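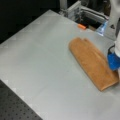

What voltage supply do I need for a small arm with 24 V servos?
A 24 V supply, sized for the stall current of the two biggest joints plus whatever the gripper draws. Put a fuse on the output and an emergency stop between the fuse and the arm.

Kerkedum Shared Workshop forum > Builds > Cloth folding cell

benchrat_lou
Power question is settled, thanks. Now the part I'm stuck on. The arm comes down on one end of a folded cloth and I want it to drag the strip sideways without opening the fold. I'm using soft pads on the fingers. Does anyone have a rule for how hard to press?

nedwood_tim
Start low. On my build at Nedwood I set the downward force to 9 newtons and went up one at a time until the cloth moved with the pad. Thick fabric needs less than you would think. Thin cotton is worse, it bunches up in front of the finger.

plainwasher
I would skip force control completely. Set a fixed height, test it, write the number down. A flat table and a cloth that's always folded the same way don't need a sensor.

nedwood_tim
That works until the table isn't flat. Mine was out by nearly a millimeter from one side to the other and I only found out after I had chewed up a pad.

plainwasher
Then shim the table. You have to do it anyway if you ever want to place anything accurately.

benchrat_lou
The table is bolted to the aluminum extrusion at the back and I can't shim it without taking that apart. I'd like to leave it alone until Sunday.

orla_b
What are you running for control? If it's the Prorno board, the force reading is noisy at low speed. I average 7 samples before I act on it and it behaves.

benchrat_lou
Prorno, yes. Old firmware. I'll try the averaging.

plainwasher
Averaging adds lag. At 100 mm per second you'll be into the table before it reacts.

orla_b
So don't approach at 100. Slow down for the last bit – everyone has to do that with either method.

gluepot
Check the pads too. I bought a set from Kassa and the surface went shiny after a few weeks of use. Grip dropped off and I blamed the software the whole time. Wiping them with alcohol helped for a day or so. Scuffing them with fine sandpaper lasted longer.

benchrat_lou
Haven't looked at the pads at all. Will do that first, then the averaging, then I'll try the fixed height and post both sets of settings.

nedwood_tim
Post the cloth thickness as well or the numbers won't mean much to anybody else.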